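Notes from the kitchen table
30 August 2025

Hello again, and thank you for all the replies to the last one, even the cross ones about rhubarb. I've read every single one and I'll get round to answering, probably in a great lump one wet evening.

I want to talk about labelling the freezer this month. I know, I know. But it has taken up most of my August and I've come out the other side with opinions, so you're getting them.

It started with the pie. I had people coming for supper and I'd promised myself I wouldn't cook from scratch, so I took out what I was quite sure was the beef and ale filling from February. Same tub, same sort of brown, same frost on the lid. I got it into the dish, put a very nice pastry top on it, egg-washed the thing and everything, and served up a hot plum and cinnamon compote with peas and gravy. They were very kind about it! One of them had seconds. But I went to bed that night thinking that a grown woman ought to be able to tell fruit from beef, and the next morning I emptied the whole freezer onto the draining board.

I won't give you the full list. There was a lot of stock, and a lot of things that might have been stock. There were four half loaves, all of them down to the crusts because I never throw away a crust and never eat one either. There was a bag of something green that I'd put in so flat and so carefully that it must have mattered to me once. I had a tub with "NOT SOUP" written on it, in my own handwriting, with no further help given.

So, labelling. I've tried all sorts over the years and most of it fails in the same way, which is that it's fine going in and hopeless coming out. Masking tape lets go as soon as it gets properly cold and you find it curled up at the bottom of the drawer with the peas. Those paper labels that come with jam jars stay on well enough but then you can't get them off again, and I've got tubs here that have said "apricot 2" for so long I've stopped seeing it. Last winter I ordered a roll of special freezer labels from Nusen, which came in a tin and looked lovely, and I saved them for best. You can guess how many I've used.

What I do now is write straight on the lid. That's the whole system! A plastic lid takes marker pen well if it's dry and at room temperature, and very badly if it has already been in the cold for ten minutes and gone misty. Write first, fill second, freeze third. If you do it in any other order you'll be standing there rubbing a lid on your jumper.

It does come off again, too, which was my worry. A bit of surgical spirit on a piece of kitchen roll shifts it, and then you wash the lid as normal. I've done the same few lids over and over and they've only gone slightly grey. My friend on the Vumdale side of the valley uses toothpaste for it and says it works just as well, and her freezer smells minty, so take your pick.

For bags, write on them while they're empty and flat on the table. I must have been trying to write on full bags of bolognese for twenty years, and all you get is a wobbly B and a thumb-shaped dent.

Now, what to write. I used to put only the name, and I've changed my mind about that. The name is no good without the month, and the month is no good without how much there is, as I'm forever thawing enough curry for six when it's me and the cat. So I write three things — what it is, when it went in, and how many it feeds — and if there's room I put what it still needs. "Add cream." "Wants salt." "Rice not in." Past me is surprisingly bossy, but she's usually right about the salt.
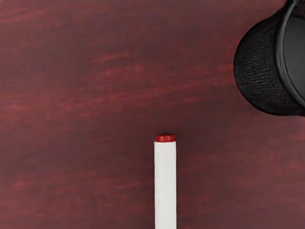

A marker on the table. Mine now lives where I can reach it!

The pen itself I've got less to say about than you might think. Any permanent one will do as long as it isn't dried up, and the way to stop it drying up is to put the cap back on until it clicks, and the way to have one when you want one is to tie it to something. I've got mine on a bit of string from the freezer handle. It looks dreadful. Before the string I was buying a new one every few weeks and finding the old ones in coat pockets, in the shed, and once in the bread bin.

I also keep a list on the freezer door now, on the back of an old calendar page. Things go on at the bottom and get crossed off wherever they are. I was good about it for nine days and then I had a houseful and stopped, and then I felt guilty and did it all again from the beginning, so it's currently correct. Ask me in October. A reader in Wodolport wrote to say she does hers by drawer, one column each, and I'm tempted, but my drawers don't stay the same from one week to the next. The bottom one is mainly ice and regret.

A few of you asked about the lentil thing I mentioned in passing last time, the one from the Benkirane café. I've had three goes at it and mine is still nothing like theirs. It's missing something sharp at the end. I've tried lemon and I've tried vinegar, and the vinegar was closer, so if anyone knows, please put me out of my misery. It freezes beautifully either way, and it's labelled.

Oh, and the tub that said NOT SOUP was apple sauce. I had it on porridge.

Some bits and pieces before I go. There are now 2,068 of you getting this, which makes me feel I should tidy up a bit before I write. The recipe cards from the spring have been reprinted and they're 2 pounds a set, same as before, and you can pick them up from the usual stall or just reply to this and I'll post them. I've still got a box of spare jam jars going for nothing if you can collect. They're mostly the small ones, all with lids, and a few of them still say "apricot 2".

Next month it'll be green tomatoes, as I've got far too many and so, I suspect, have you. Send me what you do with yours. No more chutney, please, I've nowhere left to put it.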